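4.2 Task planner

The planner was written by Darren Catterall in February. It splits a job such as "open the microwave" into short steps and gives each step to one arm. The other arm holds its last pose until it is called. Before this change both arms replanned on every cycle, and the logs were very hard to follow.

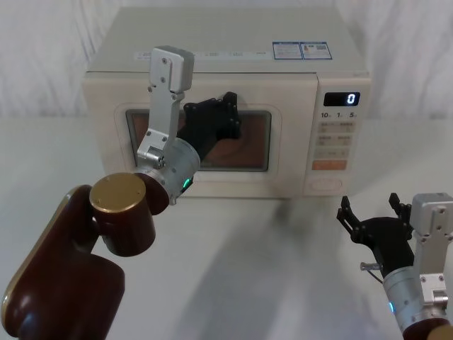

Figure 6. Left gripper against the microwave door, right gripper open beside the control panel.

We ran the door task 80 times. The planner gave up in 17 runs, mostly when the door edge was placed wrongly by the perception node. Raising the planning time limit made no difference to these. The timeout is now set in the Lirano config file, and the default is 90 seconds.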